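2023-03-12

Morning on the Stanen mailers again. The fresh bundle came flat and the creases are stiffer than in the last lot, so each one has to be folded twice before the lid will lie back on its own. Pre-folded a stack before starting anything else. Doing it one at a time costs more than it saves.

Main question was still the order of packing for the wired mouse. Sheet first, printed side up, pushed flat into the corners. Then the mouse on the sheet, then the cable. Shu-fen Chow prefers the sheet last, on top, so that it is the first thing a customer sees. I tried it her way for a while. The paper lifts over the hump of the mouse and catches on the front flap when the lid comes down, and the flap then takes a crease out of it. Went back to sheet underneath. She may be right for the flat items, and I have left the Flilitia adaptors as she had them.

Cable: a loose coil, laid at the back of the box towards the hinge. A tight coil looks better but springs open as soon as it is let go, and the end finds its way under the mouse. No twist tie in this version. Purkmont stopped supplying them in May and the order code has never been replaced in the book. I have written it in the margin in pencil with a question mark.

Mouse goes in label side up. The number can then be read against the packing list without lifting anything out, and a wrong one can be caught with the lid still open. Job 413 went through on that basis with one query, a digit misread by me — a 3 taken for an 8. Job 2392 not started. It is 1000 pieces and I would like the sheet question settled first, in writing.

Green mat brushed down at midday. It is scuffed all over now but lies flat, and the card slides on it well enough. Birkett want to know if we need a new one. I said no. What I would like is a second bin for offcuts, and I have asked for that instead.

Floor was cleaned before we came in and the ceiling lights show in it very plainly. Mildly tiring to the eyes when looking up from the mat. Moved my stool to face the other way.

Left to do: reprint the sheet with the smaller margin, ask about ties, fold six more mailers for the shelf.
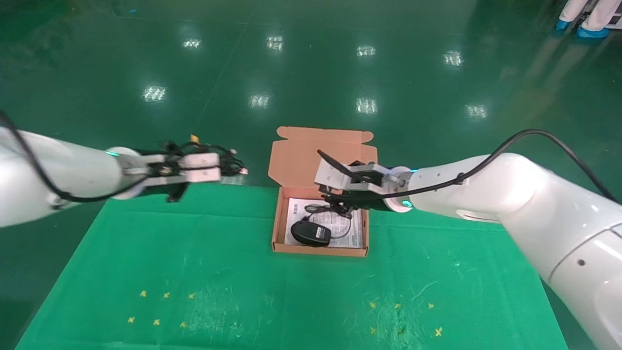 Packing Methods Team | Small Goods

Added later: Shu-fen has agreed to sheet underneath for anything with a cable. She wants the coil kept at the hinge end as well. Book amended, in ink.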